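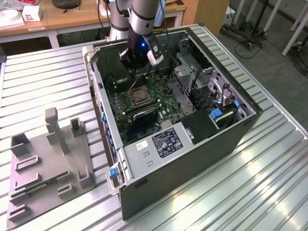 Hiltosier Bench Cell for PC Disassembly and Repair

Mostcombe supplies the Hiltosier as one arm with gripper, wrist camera, metal table and one printed fixture plate. It is made for workshops that open desktop computers every day and want to plan the purchase well.

What is in the base price
Arm, controller and gripper
Wrist camera with cable set
Ribbed metal table
One fixture plate, gray, for your choice of board size
Two days of training at your site

What you should budget in addition
Extra fixture plates. Most customers need a second one in the first year, when a new model of tower comes in. Price per plate: 1,105.
Spare gripper fingers, sold in packs of 6. They wear faster on sheet metal edges than on plastic.
Floor space. Please keep free one meter on every side of the table, also behind the arm base – the cables need to go somewhere.
Yearly service visit, not included after the first 12 months.

Delivery
The normal delivery time is 9 weeks from the signed order. Custom plates add 10 working days, counted from the day we receive your sample case. Orders which arrive in June are often slower.

Rental
The Lambert plan lets you rent the cell for six months and buy it afterwards. Half of the rent paid is taken off the price.

For a written quotation please contact Bradley Garside and tell him which computer cases you open most often.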